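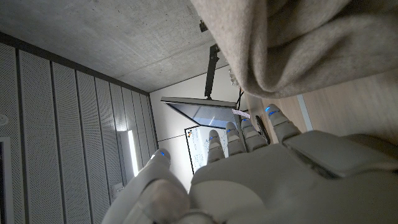

La Fundación Perier ha concluido la primera fase del plan de mejora acústica del edificio Nestier, aprobado a raíz de las observaciones recogidas en la última encuesta de usuarios. El ruido de fondo y la reverberación figuraban entre las cuestiones señaladas con mayor frecuencia, por delante de la climatización y del acceso en bicicleta. La intervención ha respetado los elementos originales de la construcción, entre ellos el hormigón gris del techo, visible en la fotografía, que conserva su aspecto. El proyecto inicial contemplaba cubrirlo por completo con un falso techo continuo, solución que se descartó por la pérdida de altura que habría supuesto y por las dificultades que planteaba para la inspección de las instalaciones.

Los trabajos han alcanzado una superficie de 854 metros cuadrados, distribuidos entre la planta baja y la primera. El estudio Žukauskas, responsable del proyecto, efectuó mediciones previas en todas las salas y propuso actuar principalmente sobre los paramentos verticales y los pasos de instalaciones. Se han sellado las juntas entre tabiques y forjado, se han sustituido los burletes de las puertas y se han colocado paneles absorbentes en los pasillos y en la escalera principal. En las salas de reuniones se ha reforzado además el aislamiento de las paredes medianeras, por las que se transmitían las conversaciones.

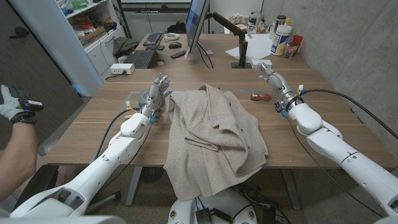
Durante las obras se mantuvo la actividad en la mayor parte del edificio. Las tareas más ruidosas se concentraron a primera hora de la mañana y los equipos afectados fueron trasladados de forma provisional al pabellón Trorberg, que dispone de 75 puestos. La Fundación agradece la colaboración de las entidades usuarias, así como su paciencia ante los cambios de calendario que fue necesario introducir por el retraso en el suministro de los paneles.

Se informa asimismo de que han entrado en vigor las nuevas normas de uso de los espacios comunes. Las llamadas y videoconferencias deberán realizarse en las cabinas habilitadas al efecto, cuya reserva tendrá una duración máxima de 60 minutos. Los paneles absorbentes no admiten adhesivos, chinchetas ni ganchos; los carteles y avisos se colocarán exclusivamente en los tablones de cada planta. Cualquier modificación del mobiliario fijo o de las luminarias requerirá autorización previa de la administración del edificio. 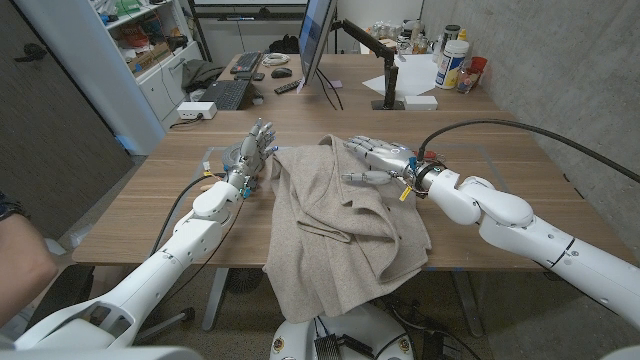 La segunda fase comenzará en octubre y afectará a la sala de actos, la cafetería y el vestíbulo posterior. En la sala de actos se renovará el revestimiento del fondo, se sustituirán las cortinas laterales y se revisará el sistema de megafonía. Mientras duren estas obras, los actos con más de 100 asistentes se celebrarán en el pabellón Trorberg, conforme a la programación que se remitirá a las entidades organizadoras. La cafetería permanecerá abierta con horario reducido, de 8.00 a 15.00.

El informe de las mediciones finales se encuentra disponible para su consulta en la recepción del edificio Nestier. Las entidades que deseen formular observaciones sobre el resultado de la primera fase podrán presentarlas por escrito en el registro de la Fundación hasta finales de septiembre.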